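斯廷汉姆开放日走访记：看Trakska厨房助手盛饭

去斯廷汉姆（Stinham）之前，我其实有点犹豫。路远，天又阴，同事还说展示厅里多半是些转来转去的样机，看一圈就完了。结果我从早上一直待到人家收椅子，回来路上还在跟太太讲，讲得她都嫌我啰嗦了。

这次开放日定在2018年10月12日，星期五，主角是Divance公司的Trakska厨房助手，一套面向社区食堂、养老院和小型餐厅的机械臂套件。我们食堂每天中午要出937份饭，打饭窗口最缺人，所以我是带着问题去的，本子上写了满满一页。

接待我的是塔玛拉·胡萨尔（Tamara Husar），负责客户培训，说话慢条斯理的，先给我倒了杯热茶，然后才领我往里走。走廊两边挂着老厂房的照片，原来这里以前是做搪瓷锅的，我母亲那一辈人家里大概都有一两只，看着格外亲切。

展示厅里分了几个工位，我在盛饭那个工位前站得最久。不锈钢盆里是白米饭，黑色的两指夹爪夹着一根红褐色的长柄，柄面光亮，就是家里厨房常见的那种样子。我喜欢的正是这一点：套件不要求客户换成专用餐具，原来用惯的勺柄、铲柄，先登记一遍，再教它几次拿法就行。塔玛拉说，圆柄比扁柄难夹，太光滑的柄也要多试几回，她建议客户把自己的家什带来试，别光看样品。

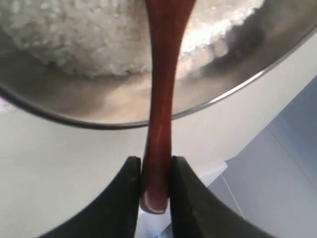

套件里有什么，怎么卖

基本套件包括一条机械臂、一副两指夹爪、一台装在腕部的小相机和一块操作屏，安装和三天培训都算在报价里。夹爪的指套可以单独拆下来清洗，备用的另配一副。想租的话，最短租期是9个月，到期可以续，也可以折价买下。我问能不能先租一个学期试试，塔玛拉笑了，说学校食堂的人都这么问，可惜目前还不行。

软件部分是工程师奥涅卡奇·阿克潘（Onyekachi Akpan）讲的，小伙子热情得很，一讲起来就停不住，我也听得高兴！大意是腕部相机离手近，柄在夹爪里有没有歪、碗沿离得多远，都靠它来看。他们在自己的试验厨房里做过一轮盛饭测试，成功率是92%，剩下的多半出在米饭太黏、粘在勺上下不来。我觉得他肯把这个数字直接讲出来，很实在。

我的几点顾虑

第一是速度。我们中午高峰那四十分钟，老师傅一勺下去就是一份，手快得很，机器要跟上恐怕还得再练练。奥涅卡奇也承认，目前更适合提前分装，不适合直接顶窗口。

第二是米。展示用的饭煮得粒粒分明，我们食堂的饭偏软，南方同事爱吃软的，改不了。他们答应下次让我带自己的米去煮一锅试试，这个约定我记在本子上了。

第三是清洗。指套拆装我亲手试了一遍，头一回没对准卡口，第二回就顺了。不过食堂阿姨们戴着手套、手上又有油，会不会嫌麻烦，要问过她们才知道。

午饭就在厂里的小食堂吃的，番茄炖豆子配面包，味道很好，还碰见两位从麦里芝（MacRitchie）养老院来的同行，聊了许久软食分装的事。她们比我更看重份量准不准，因为有几位老人要按克数吃饭。我们互留了电话，说好谁先租了谁先讲讲感受。

下一次开放日在明年3月，塔玛拉说到时会多摆一个盛汤的工位。我打算带上掌勺的师傅一起去，当然还有那袋米。

相关文章
养老院软食分装设备走访
小型食堂租用机械臂，合同里要看哪几条
Divance试验厨房见闻
食堂午高峰排队问题讨论（续）
不锈钢餐盆选购与保养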